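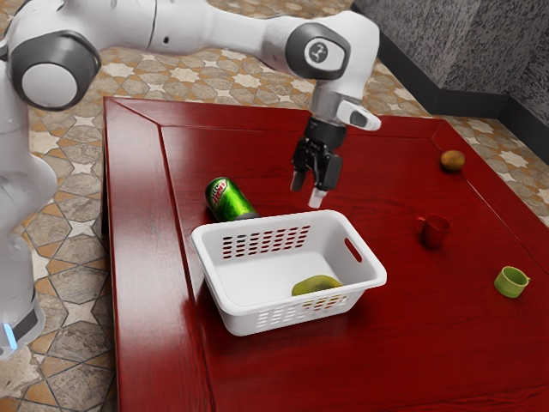 What is a bootloader unlock code?

It is a string of characters, issued by a phone's maker or worked out from data stored on the phone, that tells the bootloader to accept system software the maker has not signed.

Bootloader unlock code

A bootloader unlock code (also unlock token or unlock key) is used on some Android phones and tablets to switch the bootloader from its locked to its unlocked state. It should not be confused with a network unlock code, or SIM unlock code, which lets a phone work with another operator and has no effect on the bootloader.

Background

The bootloader is a small program that runs when a device is switched on and starts the operating system. On a locked device it checks the signature of the boot image before loading it, and refuses to write unsigned images to protected partitions. Many devices can be unlocked with a fastboot command alone, once the OEM unlocking setting has been turned on in the developer options. Others need a code as well, and some cannot be unlocked by any official means.

Obtaining a code

Methods differ between makers. In the usual arrangement the owner connects the device to a computer, reads out an identifier with fastboot and enters it on the maker's website. The code is then shown on the page or sent by email. Some makers ask for the serial number or IMEI instead, and some impose a waiting period.

Oltska issued codes through a web form for its Piten range of phones. Applicants had to hold an account for 7 days before the form would accept a request, and each account was limited to 50 codes. The form was closed on 2 June 2021. Codes issued before that date continued to work, as they were checked on the phone itself — no connection to Oltska's servers was needed.

Format

A code may be a short number or a long block of letters and digits. Piten codes were 137 characters long and were tied to a single device, so a code for one phone was rejected by another of the same model. Lindar, a later range from the same maker, did not use codes.

Effects

Unlocking normally erases all user data, including photos and installed apps. A warning is often shown at each start-up afterwards. Banking and payment apps may refuse to run, and some video services lower the picture quality. The effect on the warranty depends on the maker and on the law of the country where the device was sold.

The bootloader can usually be locked again. Doing so while modified software is installed may leave the device unable to start, so the original firmware is normally restored first.

Unofficial tools

Where no official method exists, codes have sometimes been recovered by other means. Grajales, a command-line tool for Windows and Linux, reads a Piten phone's identifier and tries candidate codes in turn, at up to 2,000 an hour. It works only on early firmware. An update released in May added a delay after each wrong entry — a change that made the approach impractical on newer phones.

See also

Fastboot
Custom recovery
Rooting (Android)
Verified boot
SIM lock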